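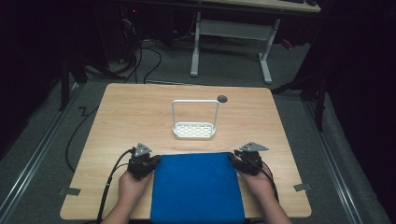 White basket with handle, on the bench.

April 25, 2021

Dye bath notes, Bascombe wool, continued from December.

Rewound the last of the Bascombe skeins and weighed them dry. Mordanted in alum overnight with the lid on, then left them in the pot until the water was cool enough to put a hand in. The December batch was lifted out hot and felted at the ties, so I used looser figure-eight ties this time, 4 per skein.

Madder is the Plernska lot. It grinds coarser than the Atinga we used before and needs a longer soak. Filled the pot to 2000 ml and brought it up slowly. Thermometer reads low against the kitchen one; go by the kitchen one. 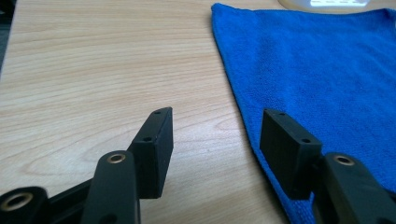
First skein came out more orange than I wanted. Tap water here is soft, so I added a pinch of chalk to the second bath and the color moved toward brick. Third skein went into the exhaust bath and gave a pale salmon. Keep that one for the sample card, it takes the label Pandow 1404.

Rinse water ran clear on the fourth change. Skeins are hanging in the back, weighted lightly at the bottom.

To do: wash test on the brick skein with the plain soap, light test strip in the south window, half covered. Order more alum. The big strainer has a split along the rim and lets madder grit through, so line it with muslin until it gets replaced.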